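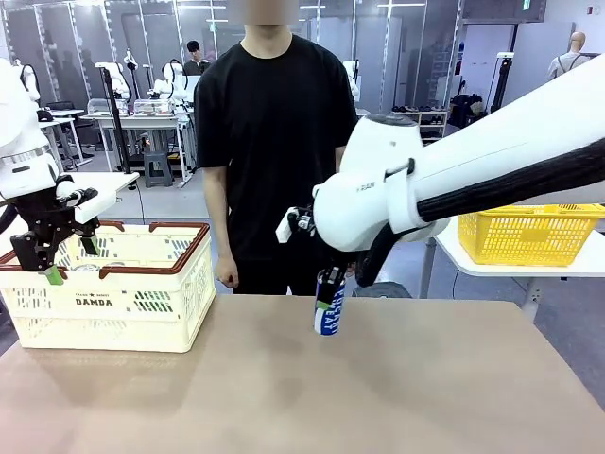 Análise: célula Trongate de dois braços, vista do lado de quem assina a encomenda

Por Killian Chauvin
13 Jan 2019

O comercial da Clitel tem uma frase de que gosto muito: "o robô é a parte barata". Disse-a na primeira reunião, com um sorriso, e eu tomei-a por simpatia. Era a tabela de preços, resumida com grande economia de meios.

Ficámos com a Trongate de dois braços para um trabalho pouco glorioso: tirar latas e embalagens de cestos de plástico, pousá-las na mesa e devolvê-las ao cesto certo. Quem quiser ler sobre repetibilidade e graus de liberdade tem a ficha técnica, que é excelente e tem bonitos gráficos. Eu trato de orçamentos, e vou escrever sobre orçamentos.

O que vem na caixa

Dois braços brancos, duas garras pretas, os controladores e um manual de cerca de 50 páginas, das quais uma boa parte explica em várias línguas que não se deve meter a mão onde o braço passa. Não vem a mesa. Também não vêm os cestos, a formação do segundo operador, a segunda licença de software nem nada que sirva para prender cabos. Os cabos vêm, e com generosidade. Ao fim de uma tarde estavam todos ao longo dos braços, presos com o que havia na gaveta, e assim continuam.

A mesa merece um parágrafo próprio. A Clitel propõe uma, em alumínio, com ranhuras e um preço que dava para mobilar a copa. Usamos um tampo normal, castanho, que já ganhou umas manchas no meio. A única coisa de que sinto falta são as ranhuras, e só quando a Ustyna Kravchuk me lembra que elas existem. Ela é quem programa a célula, portanto lembra-me com alguma frequência.

As garras, ou onde mora o dinheiro

Se tivesse de aconselhar alguém a discutir uma única linha da proposta, seria a das garras. A versão de série chega com dedos lisos, óptimos para blocos de demonstração. Para uma lata de bebida, que é redonda, leve e amolga por desporto, são precisas as almofadas verdes, vendidas à parte em conjuntos de 307 euros. Pedi para repetirem o valor. Repetiram-no com muita clareza.

Dito isto, prestam. Com as almofadas, a garra agarra a lata pelos flancos e segura-a mesmo deitada, e foi nessa posição que fizemos a maior parte dos ensaios. Também tratámos de pôr na mesa embalagens que o fornecedor não tinha escolhido, o que recomendo a toda a gente antes de assinar. Nas demonstrações aparece sempre um cubo. Nunca tive um cliente que vendesse cubos.

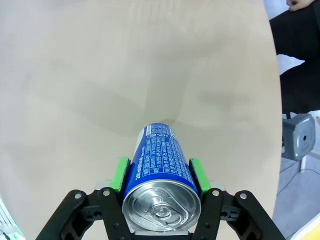
Tempo de leitura: 4 min

Quanto ao desgaste, a proposta fala em "consumíveis de longa duração" e deixa a duração ao critério do leitor. Orçamentem conjuntos de reserva logo na primeira encomenda. Se os pedirem depois, entram num circuito de peças sobresselentes com portes próprios e um formulário que pergunta o número de série da garra. O número está gravado num sítio que só se lê com a garra desmontada.

Prazos

Da encomenda à entrega passaram 67 dias. O contrato prometia menos, mas o contrato conta "dias úteis de fábrica", uma unidade de tempo que a Clitel define num anexo e que suspeito varie com o estado do tempo. A equipa de instalação foi pontual e competente. Trouxe tudo menos um adaptador de corrente, que comprámos na loja da esquina e que continua a ser a peça mais fiável do conjunto.

Pagámos 50% de sinal. Tentem baixar isso. A Ingegerd Lunde, que comprou duas células iguais para outra casa do grupo, conseguiu dividir o pagamento em três partes, com a última só depois dos ensaios de aceitação. Contou-me isto uma semana depois de eu ter assinado, e com bastante alegria.

O que devia ter estado na folha de cálculo

— Horas de programação. Pus metade das necessárias e achei-me pessimista.
— Espaço. Dois braços ocupam mais do que a mesa que têm por baixo, e quem trabalha ao lado também precisa de caber.
— Cestos. Parece ridículo até se perceber que cada modelo tem um rebordo diferente e que a garra tem de descer por cima de todos. Escolham dois modelos e comprem sobras.
— Contrato de suporte. O básico responde por correio electrónico. O intermédio responde por telefone. O de topo, presumo, vem jantar a nossa casa.
— Licença por braço. Sim, por braço.

Alternativas

Vimos também uma proposta da Zinier, mais em conta no papel e com um braço só. Para quem apenas muda peças de um cesto para outro, talvez chegue, e eu faria essas contas antes das nossas. Nós queríamos ter um lado a trabalhar enquanto o outro ficava por cima do cesto, e com um braço isso transforma-se numa lição de paciência. A Kurniawati Tarigan, das compras, ainda defende a opção barata e guarda a proposta numa pasta chamada "eu avisei".

Compraria outra vez?

Compraria, com outro contrato. Os braços fazem o que a ficha diz, a garra com as almofadas certas é boa, e o software só me irrita quando actualiza, normalmente a meio da manhã. O preço de catálogo é que deve ser lido como um aperitivo. Peçam uma proposta com tudo lá dentro, incluindo o que vos parecer óbvio, e façam o comercial escrever "incluído" à frente de cada linha.

Equipamento: 4 em 5
Documentação: 3 em 5
Tabela de acessórios: 1 em 5, e o ponto é pela cor

Próxima compra prevista: almofadas.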